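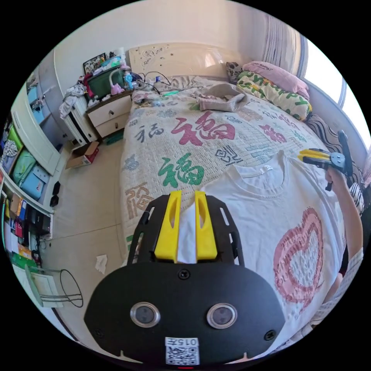

*Laying out a T-shirt with a pair of hand-held grippers.*

The supervisor has worked in laundry for 19 years, the last eleven at Stiswood, which washes and folds for guest houses, care homes and a growing number of private customers. She now splits her week between the folding room and the home recording work that is meant to teach the firm's new machines. She asked not to be named.

The first folding arm, an Espinoza, arrived in November. It handles towels and pillowcases. On a good shift it gets through 500 pieces, and a person on the same table would do more. "It's slower than any of us," she says. "But it doesn't stop for lunch, so by the end of the day it has caught up."

T-shirts are the next job, and they are harder. A towel is the same whichever way you pick it up. A shirt has a neck, two sleeves and a front that the customer wants to see. To learn it, the machine needs recordings of people doing the work with grippers in their hands, and staff can sign up to make them at home, on their own beds and tables.

"You do lose your fingers," she says of the grippers. "You've got two pinchers and that's your lot. The first evening I couldn't get hold of a hem. I'd pick up the shirt and the bedspread together."

She found it helped to take the cloth near the collar first and keep the other hand off until the shirt had settled. Her early recordings took two minutes a shirt. Now she is down to 30 seconds, unless it is something thin. The firm wants 2000 good ones before it lets the arm near customers' shirts.

The recordings are paid at the ordinary hourly rate. That took some arguing. The first offer was a flat sum for each shirt, and the folding room turned it down. "Some of us are quick and some of us aren't," she says. "It should be paid like work."

Has anyone lost their job? No, she says, but two people who left in the spring were not replaced, and the evening shift is smaller than it was. Those still on it spend more time checking and clearing jams. She misses having someone across the table. "You used to fold and talk. Now you stand by the machine and listen for it going wrong."

Her wrists are better, though. She had stopped knitting, and has started again.

What worries her is what comes after the shirts. Zollmont, the largest customer, has asked for a lower price once the arm is doing them. She would like the hours promised in writing before that is agreed, and has said so to the manager twice.

"I don't mind teaching it," she says. "I'd just like to know what I'm doing next year." She has fitted sheets to record this week - a double and a single - and nobody has yet told her how they want the corners done.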